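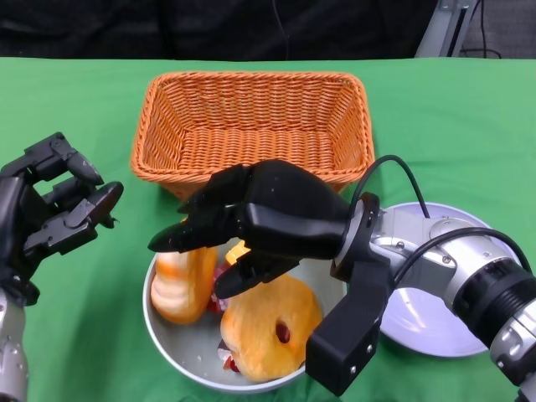

Grirbridge Two-Arm Recording Station

Grirbridge is a complete station for collecting examples of hand work, for teams who train a learning system and need many good recordings of the same job. It is made by Astirer and can be bought or rented by the month.

The station has two arms, and each arm carries a black hand with jointed fingers. The operator moves both hands from a second seat, and the computer saves the movement of every joint together with the view of the head camera. When the operator presses the pedal, the example is closed and the next one can begin.

What people record with it

Most of our customers begin with table work. Food is a popular subject: pastries in a bowl, a plate beside it, a basket to fill. A doughnut and a tall layered pastry ask for a different grasp each, so one bowl already gives the system something to learn. We advise to change the places of the objects between the examples, and to keep also the recordings where the grasp has failed. You can mark them as failed in the software and decide later if you want to use them.

One trained operator can make 300 short examples in a working day, with pauses. In the first week please expect less.

What is included

2 arms with hands and wrist rings
Head camera with holder
Operator seat with gloves and pedal
Computer with Werkis recording software, already installed
Green tablecloth and black background curtain
Set of cables, with 20 spare cable clips
Printed manual in English

Tables and practice objects are not included. The table must be stable and must not move when both arms work at the same time.

About the software

Werkis shows a list of all examples, with the length and the name of the task. You can play each one again, cut the beginning and the end, and write a note. Files are stored on your own computer and nothing is sent to us. Export to common formats is possible without extra payment.

Delivery and installation

We bring the station in parts and build it at your place. Installation takes roughly one day, and the training of operators is done on the next morning, from 9:00. In August our workshop is closed, so orders from this month are prepared in September.

The Lüthi wrist ring from the older model fits also on this one. Please write this in your order if you want to keep your old hands.

Order number: 912
Questions about technical matters: Branislav Murín
Prices and rental: Jarosław Tokarz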